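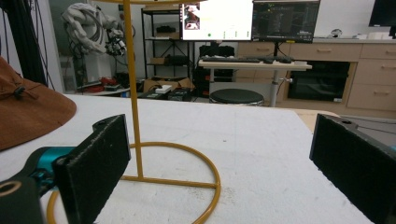
Hats and Hat Stands: A Few Tips

A hat that spends January on a closet shelf usually comes out with a wavy brim. Most of that can be avoided.

A wide brim shouldn't rest half on and half off a table. The part that hangs over will droop, and after a few days it stays that way. If you have to put a hat down, turn it over and set it on its crown.

A metal stand with a ring base is good for one hat at a time. Wipe the pole with a dry cloth before you hang anything light-colored on it. If the stand wobbles, check the joint where the pole meets the base and tighten it if it has a screw. A ring base also tips less when the whole ring is on the table — keep it back from the edge.

Felt marks easily. Brush it counterclockwise with a soft brush, and leave seven or eight inches between hats if you keep several on one shelf.

Chin cords get tangled. Slide the toggle up close to the crown and tuck the loose end inside the hat.

To fix a droopy brim, hold it over a steaming kettle for roughly 13 seconds, shape it with your fingers, then lay it flat on a towel until it's cool. Don't try this with straw or leather.

Scuffs on a white tabletop often come off with a damp cloth and a little baking soda. Rinse and dry.

Ruben Wuyts, 4/27/18

Contact | © 2018 Irdale Home Tips | Back to top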